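打印本页 | 以电子邮件发送

发件人：Ginevra Ferri（客房与布草部）
收件人：Lumbao 全体员工邮件列表
抄送：Girish Bajpai（工程与自动化事务）
日期：27/05/2018
主题：回复：关于布草整理工序引入自动化设备的若干疑问

各位同事：

Girish Bajpai 于上周在本列表提出的几项疑问，客房与布草部已会同人事部逐条研究。为便于未及阅读原信的同事了解背景，现将原信主要内容引述如下，部门答复附后。

> 各位同事：
>
> 依照年初公布的计划，Grurach 公寓楼的毯子、被子及靠垫整理工序将分阶段改用自动化设备，设备由 Urnlow 公司供应，项目内部名称为 Fino。本人负责工程部分的对接，近一个月先后到三个楼层与同事交谈，现将大家反复提到的问题归纳如下，请客房与布草部正式答复。
>
> 其一，参加动作采集的同事，须手持夹持器完成日常整理动作。这部分时间是否计入工时，是否影响当日的房间定额？
>
> 其二，采集所得的影像会拍到房间内部，也会拍到操作人员的身体局部。影像由谁保管，保存多久，能否用于考核？
>
> 其三，设备投入使用后，现有整理岗位的人数是否减少？若有减少，以何种方式进行？
>
> 其四，有年资较长的同事表示，叠被、铺毯是多年练出来的手艺，如今要一遍一遍做给机器看，心里不是滋味。这一点未必能用条文回答，但我认为应当让管理层知道。
>
> 其五，夹持器握持时间稍长，手腕容易酸胀。请问有无轮换安排？
>
> 以上问题，盼于月底前得到书面答复。
>
> Girish Bajpai

现答复如下。

一、关于工时与定额

动作采集属于正常工作，全部计入工时，按本岗位标准计薪，安排在周末或法定假日的，按加班规定执行。参加采集的当日，房间定额按实际采集时长相应扣减，由领班在排班表上注明。此前四楼有两个班次未作扣减，系排班表格式未及时更新所致，相关差额已交人事部核算，随下月工资一并补发。如有同事认为本人的记录有遗漏，请于收到工资单后向领班提出，无需另行填写申诉表。

采集工作以自愿为原则。已经报名的同事可以随时退出，不必说明理由，退出后回到原排班。领班不得以人手紧张为由指派未报名者参加。

二、关于工作方式的变化

据部门了解，许多尚未参加的同事对采集的具体做法不甚清楚，在此略作说明。操作人员手持夹持器，以两指开合代替手指抓取，按平时的次序整理毯子、被子和靠垫。采集在样板间进行，不使用已入住的房间。样板间的布置不求统一，地毯、被褥的花色与厚薄均有意搭配得参差一些，以接近各楼层的实际情况。同事可以坐着或跪着操作，以本人习惯为准，不要求模仿他人的姿势。
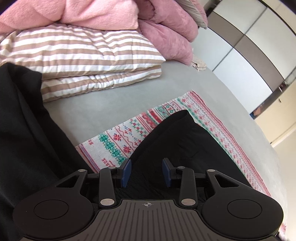 采集初期，大家普遍反映速度比徒手慢得多，有人因此感到着急，担心被认为手脚不利落。部门在此明确：采集期间不设速度要求，也不对个人之间的快慢作任何比较。Urnlow 方面需要的是完整、连贯的动作，中途停顿、重新抓取、换一个角度再试，都属于有用的内容，不必删去重来。绒毯容易堆成一团，厚被折叠后容易回弹，遇到这类情形，请按平日的办法处理，不必为了设备而改变手法。

按照目前的计划，本阶段共需完成 1221 次整理过程，由各楼层分担。其中毯类 1000 次，其余为被子和靠垫。进度由项目组统一掌握，不分解到个人，也不张贴排名。六楼此前在茶水间张贴的进度表已经撤下。

三、关于影像的保管与使用

影像由项目组统一保管，存放于公司内部服务器，Urnlow 公司依照合同只可用于设备的研制与调试。客房与布草部、人事部及各级领班均无查看权限，任何影像不得作为考核、处分或评优的依据。此项规定已写入与供应商的合同附件，员工可向工程部索阅。

影像中难免出现操作人员的手、腿、衣着等局部。凡拍到面部或可以辨认身份的物品的，由项目组在交付前剔除。员工退出采集后，可书面要求删除本人参与的全部影像，项目组应在 6 个工作日内办结并回复。

有同事询问能否自带被褥用品参加采集。部门意见是不宜自带，样板间用品由布草库统一调拨，既免去清洗与损耗方面的纠纷，也避免私人物品进入影像。

四、关于岗位

这是大家最关心的问题，部门的答复力求准确，暂时不能确定的事项也如实说明。

第一，在 Fino 项目试运行期间，整理岗位不裁员，也不因设备投入而缩减合同工时。试运行自 7 月开始，为期一年。

第二，试运行结束以后的岗位设置，目前尚无决定。部门不愿就此作出无法保证的承诺。管理层已同意，任何涉及人数的方案在形成之前，须先与员工代表协商，方案文本须在本列表公布，征求意见的期限不少于一个月。

第三，设备投入后，部分同事的工作内容会有调整。设备预计承担的是重复性较强的折叠和堆放，房间检查、污损判断、特殊面料处理以及与住客的沟通仍由人员负责。另将增设设备看护岗位，优先从现有整理岗位中选任，培训费用由公司承担，培训时间计入工时。岗位津贴标准正在与人事部商定，公布之前请勿以传言为准。

第四，不愿转入新岗位的同事，可以继续从事原有工作。拒绝转岗不影响年度考评。

五、关于手艺与感受

Girish Bajpai 在信中转述的意见，部门已原文报送管理层。部门也与三位年资较长的同事分别谈话，听到的想法并不一致。一位同事认为，把自己的做法留下来，对后来的人有用；另一位表示可以配合，但不希望今后由机器的做法反过来规定人应当怎样叠；还有一位至今没有报名，也不打算报名。部门尊重以上各种选择。

针对第二种意见，部门承诺不以设备的动作为标准修订现行《布草整理规程》。今后规程如需修订，仍由各楼层推举的同事参与起草。

六、关于轮换与劳动保护

每次持续握持夹持器不超过二十分钟，其后休息或改做其他工作不少于十分钟；每人每日采集总时长不超过两小时。腕部曾经受伤或正在治疗的同事，请勿参加。操作中如有酸胀、麻木，应立即停止并告知领班，当日不再安排采集。样板间将增配坐垫和护膝，供在地面操作时使用，领用时登记即可。

工程部已向 Urnlow 公司转达关于握柄偏粗的意见，对方答复可提供较细的握柄，到货日期另行通知。

七、后续安排

说明会定于 7 月第一周在 Grurach 公寓楼一层会议室举行，早、晚班各安排一场，内容相同，出席时间计入工时。夜班同事如不便到场，可向领班索取书面纪要。会前如有问题，请直接回复本列表；不愿公开提出的，可投入各楼层意见箱，部门将在会上一并答复，不注明提问人。

本次项目的培训与劳动保护专项经费中，用于添置护具的部分如有不足，由部门预算补足，不向员工收取任何费用。

前述各项如与此前口头通知不一致，以本信为准。

此致

Ginevra Ferri
Lumbao 客房与布草部

——
本邮件发送至 Lumbao 全体员工邮件列表。如需调整接收方式，请与工程部联系。

打印本页 | 以电子邮件发送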